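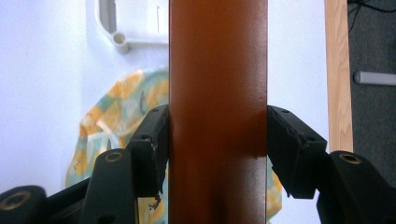

Bradent abre su segundo taller de reparación y estrena el servicio Dretireo de recogida a domicilio

5 de diciembre de 2014

Nota de prensa — para difusión inmediata

Hola a todos los que nos leéis, en las redacciones y fuera de ellas. Os escribo yo misma porque en Bradent somos pocos y la nota de prensa le toca a quien tiene un rato libre, y esta vez lo he tenido yo (y con muchas ganas, la verdad, que llevaba meses mordiéndome la lengua).

Abrimos el segundo taller. Está en el pasaje Narum, en el local que fue mercería durante tantos años, el de la puerta estrecha y el escaparate larguísimo. Hemos conservado el mostrador y los cajoncitos de los botones, que ahora llevan tornillos, topes de goma, bisagras y tiradores. Quien comprara allí cremalleras lo va a reconocer todo enseguida.

Para los que no nos conocéis: en Bradent arreglamos muebles de uso diario. Sillas que cojean, mesas de cocina, estanterías, percheros, camas de niño, muebles de terraza que han pasado demasiados inviernos a la intemperie. No somos anticuarios ni restauramos piezas de museo. Nos gusta la silla en la que te sientas a desayunar, y nos gusta devolvértela para que sigas desayunando en ella otros cuantos años.

En el primer taller hemos reparado 3.229 piezas desde que levantamos la persiana. Lo sé porque las apuntamos todas en unos cuadernos de tapa verde, con su número y lo que le pasaba a cada una. La última anotada es una mecedora a la que le faltaba un brazo.

Qué cambia con el taller de Narum

El nuevo local tiene 160 metros cuadrados y nos permite separar por fin la madera del metal. Hasta ahora lijábamos en un rincón y pintábamos en el otro, y el que haya pintado algo con serrín volando cerca sabe de qué hablo. En Narum se queda todo lo metálico: patas, estructuras, somieres, mesas de jardín, barandillas pequeñas. La madera y el tapizado siguen en la casa de siempre, con los mismos horarios y el mismo timbre que suena cuando quiere.

También hemos reservado la parte delantera para un banco de trabajo abierto. Puedes venir con tu mueble, usar nuestras herramientas y preguntar lo que haga falta. El banco se reserva por horas y el material se paga aparte. Las tardes de diciembre van a ser de prueba, así que si algo os parece incómodo, decídnoslo ahora que todavía podemos mover las cosas de sitio.

Y llega Dretireo

Así se llama nuestro servicio de recogida. El nombre salió en una comida y se quedó, no le busquéis más vueltas. Funciona de este modo: nos llamas o nos escribes, nos cuentas qué mueble es y en qué piso vives (¡con o sin ascensor, por favor, es importante!), y pasamos a buscarlo. Lo valoramos en el taller y te mandamos un presupuesto cerrado. Si no te convence, te lo devolvemos a casa y solo pagas el transporte. De momento cubrimos la ciudad y los barrios del otro lado del río; los pueblos tendrán que esperar un poco.

Para celebrar la apertura hemos impreso 500 vales que cubren la primera recogida. Se dan en mano en los 2 talleres, uno por hogar, hasta que se acaben.

La exposición Sasaki

El escaparate largo pedía algo, así que lo estrenamos con la exposición Sasaki, una colección de sillas plegables reparadas por nuestros alumnos del curso de otoño. Cada una lleva una etiqueta escrita a mano con lo que se le hizo. Hay arreglos finísimos y hay alguno bastante bruto, y a mí estos últimos me tienen enamorada. Se puede ver desde la calle a cualquier hora y por dentro en horario de taller, durante todo el mes.

Información para medios

Si queréis venir a grabar, a hacer fotos o simplemente a cotillear, avisadnos el día antes y os hacemos hueco — el café lo ponemos nosotros. Atendemos las peticiones de entrevista en el mostrador de Narum y en el teléfono habitual de Bradent, mejor por la mañana, que por la tarde con las máquinas en marcha no se oye nada.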